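Vondent garment steamer, the 2000 watt one. Had it since August, writing this fast before I pack.

Short version: good. Buy it if you iron less than you should. Skip it if you wear crisp cotton shirts every day.

**What I paid.** 63 dollars with the small brush and a glove thing. The glove is still in its bag. Colin Birkett at work has the older Alano and paid more for it, he wants to swap. No.

**Heat up.** Quick. I fill it, turn it on, go find socks, and it's ready. The light goes from red to green and there's a click. Wish the click was louder.

**Steam.** Strong for a handheld. Linen jacket came out fine in two passes. Knits, very good, they sort of relax. Cotton shirts so-so, the collar and the placket still want an actual iron. Polyester fine, just keep it moving.

**Pants.** What I mostly use it for. Hang them by the cuffs, waistband down, let the weight pull, steam from the top. Leave them 15 minutes before you fold or the crease goes right back in. It won't give you a sharp front crease, so don't expect that. For the suit pants I still go to the cleaner on Mundgate.

**Tank.** Small. One jacket and two pairs of pants, then refill. The cap is stiff and the fill hole is narow, so I use a measuring cup with a spout. Spilled it the first couple times. Tap water is allowed according to the booklet but ours is hard, and by the second month there were white specks. On a black sweater. Switched to distilled, no specks now.

**Weight.** Ok empty. Full, my wrist gets tired on long coats. The Moschos I had before was lighter and also leaked everywhere, so I'll take the wrist.

**Cord.** Long enough to reach the back of the bedroom door from the outlet by the bed. No cord wrap, which is dumb at this price. I use a velcro strap.

**Travel.** Took it on one trip. Fits in a carry on but it takes the space of a pair of shoes. Wouldn't agian, hotel irons exist.

**Noise.** Gurgles. Dog leaves the room.

**Complaints, quick:**

- spits if you tilt it too far back
- trigger lock is fiddly with wet hands
- manual says to descale but not how often
- replacement brush is only sold as a set

Seller emailed twice asking for five stars. Four. Half a star off for the cap, half for the emails.

Black pants show everything, lint especialy, so brush first and then steam. 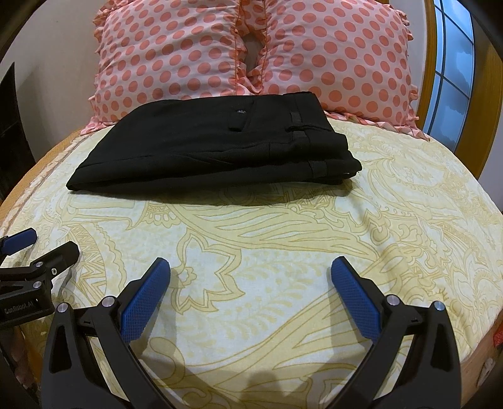 Model number on the base of mine is 1610, in case they change it later and this review ends up under a different one.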